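Orner Jekberg table, white
Item 574

Large work table for a shared office, with room for a monitor on its stand, a keyboard, a mouse and a compact printer. White top, supplied flat – legs packed separately.

Net weight and load figures are on the data sheet. Cable tray (item 488) is ordered separately and fits either long side.

Wipe with a damp cloth. Do not use abrasive cleaners or solvents on the top.

Stock: Skerkcombe warehouse. Next delivery in November – orders are filled in the sequence received.
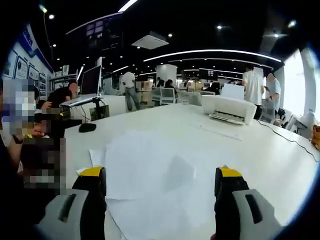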